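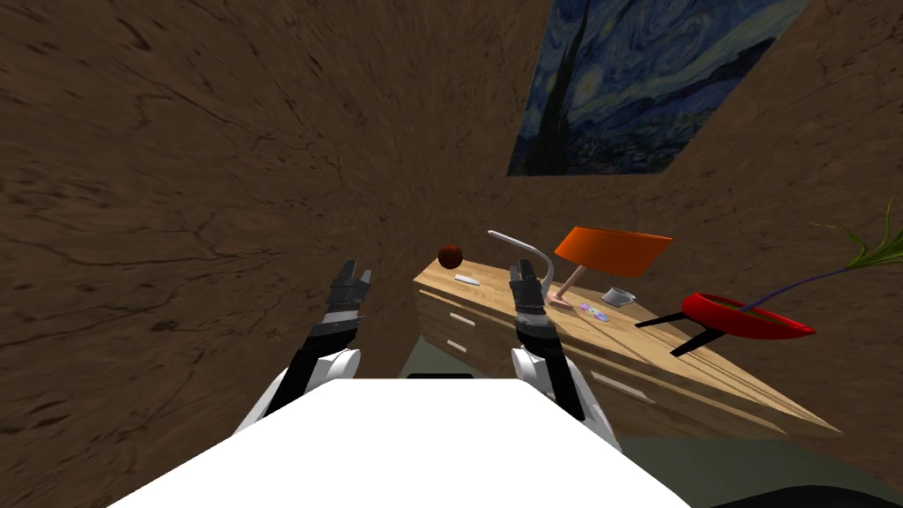
Wie schlau ist ein Roboter wirklich?

Stand: 29.1.21

»Der Roboter denkt mit!« So steht es gern in der Werbung. »Er sieht alles, er versteht alles, er lernt ganz von allein!« Wer so etwas liest, darf ruhig die Stirn runzeln. Was denkt da eigentlich? Und womit?

In einem Roboter stecken Motoren, Kabel und viel Kunststoff oder Metall. Davon allein bewegt sich noch kein Finger. Es braucht Programme, also lange Listen von Anweisungen, die Menschen geschrieben haben. Man nennt sie auch Software. Schauen wir uns an, was diese Programme können und wo ziemlich dick aufgetragen wird.

Üben, ohne dass etwas kaputtgeht

Unser Roboter heißt Musetti. Er hat zwei Arme und an jedem Arm einen Greifer mit zwei Fingern. Das Programm, das ihn steuert, heißt Plevomix. Musetti soll lernen, Dinge auf einem Schreibtisch zu finden und zu greifen, zum Beispiel eine Tasse.

Am Anfang übt er in einer Simulation. Das ist eine Welt, die ein Computer ausrechnet, so ähnlich wie in einem Videospiel. Der Schreibtisch, die orange Lampe, die Pflanze im roten Topf, sogar die »Sternennacht« von van Gogh an der Wand: alles gerechnet. Auch die Arme sind gerechnet. Fällt in dieser Welt eine Tasse herunter, muss niemand Scherben aufkehren. Man startet das Programm neu, und die Tasse steht wieder da.

Das ist praktisch und spart Geld. Es hat aber einen Haken, und zu dem kommen wir noch.

Sehen heißt noch lange nicht verstehen

Eine Kamera liefert dem Computer ein Bild. Für dich sind darauf gleich Lampen und ein Tisch zu erkennen. Für den Computer besteht das Bild zuerst nur aus winzigen Punkten, und jeder Punkt ist eine Farbe, die als Zahl gespeichert wird. Eine Tasse ist für ihn ein Haufen heller Zahlen neben einem Haufen brauner Zahlen.

Der Teil von Plevomix, der daraus Gegenstände machen soll, heißt Lai. Fachleute sagen zu dieser Aufgabe Wahrnehmung. Lai hat vorher viele Bilder bekommen, auf denen Menschen eingetragen hatten, was darauf zu sehen ist. Nun vergleicht das Programm und gibt einen Tipp ab: »Das ist wahrscheinlich eine Tasse.«

Wahrscheinlich! Das Wort lassen manche Leute weg, wenn sie von ihrem Roboter schwärmen.

Schwierig wird es zum Beispiel, wenn etwas verdeckt ist. Sieh dir den rechten Greifer an. Hinter ihm verläuft der gebogene Arm der weißen Lampe. Du weißt, dass eine Lampe nicht einfach aufhört, nur weil etwas davor ist. Ein Programm könnte hier zwei getrennte Stücke erkennen oder eines davon ganz übersehen. Auch die CD auf dem Tisch ist knifflig, denn sie schillert. Wenn man sich bewegt, ändern sich bei so einer Scheibe die Farben, und dann stimmen die schönen Zahlen nicht mehr.

Und was ist das kleine weiße Rechteck, das beim Ball liegt? Ein Radiergummi? Eine Karte? Wenn schon ein Mensch überlegen muss, sollte man einem Programm nicht alles glauben, was es behauptet.

Ein Weg durch die Luft

Nehmen wir an, Lai hat richtig getippt und die Tasse gefunden. Jetzt muss der Greifer dorthin. Einfach geradeaus? Probier es selbst: Stell eine Tasse hinter eine Lampe und greif danach. Dein Arm macht einen Bogen, ohne dass du groß darüber nachdenkst.

Musetti kann das nicht einfach so. Für ihn sucht ein eigenes Programmteil den Weg. Es heißt Kamov und ist für die Planung zuständig. Kamov probiert im Computer viele Wege aus und wirft alle weg, bei denen ein Arm gegen den Tisch, gegen eine Lampe oder gegen den anderen Arm stoßen würde. Gerade das mit dem anderen Arm wird leicht vergessen. Wer zwei Arme hat, kann sich selbst im Weg sein.

Manchmal findet Kamov einen Weg, der erlaubt ist und trotzdem albern aussieht. Dann dreht sich der Arm einmal umständlich herum, obwohl es viel kürzer ginge. Das Programm hält sich an seine Regeln. Ob etwas komisch aussieht, steht in keiner davon.

Außerdem kann Kamov nur um Dinge herumplanen, von denen er weiß. Hat Lai die Lampe übersehen, gibt es für Kamov keine Lampe. Dann führt der schönste Plan mitten hindurch.

Die Gelenke müssen gehorchen

Der Plan ist fertig, aber noch hat sich nichts gerührt. Für die Bewegung sorgt die Regelung. Sie schickt Befehle an die Motoren in den Gelenken und prüft immer wieder: Wo sollte der Arm jetzt sein? Wo ist er wirklich? Ist er zu weit links, wird er ein Stückchen nach rechts geschoben. Ist er zu schnell, wird gebremst.

Du machst etwas Ähnliches beim Fahrradfahren. Du lenkst ständig ein bisschen nach, damit du nicht umkippst. Wer zu wenig nachlenkt, kommt vom Weg ab. Wer zu heftig lenkt, fährt Schlangenlinien. Bei Roboterarmen gibt es das auch, sie fangen dann an zu zittern. Es kann lange dauern, bis die Leute am Computer die richtigen Einstellungen gefunden haben. Von allein lernt der Arm das hier jedenfalls nicht.

Jetzt wird nachgerechnet

Über Musetti heißt es: »In 2559 Versuchen hat er 2529 Mal richtig gegriffen!« Das klingt großartig. Bevor du klatschst, stell ein paar Fragen.

Wo waren diese Versuche? In der Simulation. Dort stand der Tisch jedes Mal genau gleich da, und das Licht war immer dasselbe.

Was wurde gegriffen? Immer die Tasse. Ob Musetti auch mit dem glatten, runden Ball zurechtkommt, sagt die Zahl nicht.

Und wie ging es an einem echten Tisch? Dort gab es bisher nur rund 70 Versuche, und viele davon gingen daneben. Der Haken an der Simulation ist nämlich, dass der Computer die Welt ein wenig zu ordentlich ausrechnet. Echte Tassen sind mal feucht und rutschig. Echte Tische wackeln. Durch echte Fenster scheint plötzlich die Sonne, und die Kamera sieht nur noch einen weißen Fleck. Man kann versuchen, solche Störungen mit in die Simulation einzubauen. Das hilft auch. Aber jemand muss vorher an sie gedacht haben.

Ist das Üben im Computer also Quatsch? Nein. Viele Fehler findet man dort früh, und das ist besser, als sie neben einem Menschen zu finden. Man darf bloß nicht so tun, als wäre der Roboter mit der Übungswelt schon fertig für die Küche.

Kleiner Versuch für zu Hause

Du brauchst eine zweite Person, einen Tisch und ein paar Sachen, die nicht kaputtgehen können. Eine Person spielt den Roboter und macht die Augen zu. Die andere ist die Software und darf nur kurze Befehle geben: »Hand nach vorn«, »stopp«, »Hand tiefer«, »Finger zu«. Wörter wie »da drüben« oder »na, der Becher halt« sind verboten.

Versucht, den Becher zu greifen, ohne etwas anderes zu berühren. Danach tauscht ihr. Beim nächsten Durchgang verschiebt die Software heimlich den Becher und gibt trotzdem genau dieselben Befehle wie vorher. Schaut, wo die Hand landet.

Wörter zum Nachschlagen

Simulation: eine vom Computer ausgerechnete Übungswelt.
Wahrnehmung: Das Programm versucht, auf Kamerabildern Dinge zu erkennen.
Planung: Das Programm sucht einen Weg ohne Zusammenstoß.
Regelung: Das Programm vergleicht ständig, wo der Arm ist und wo er sein soll, und bessert nach.
Greifer: die »Hand« des Roboters, bei Musetti mit zwei Fingern.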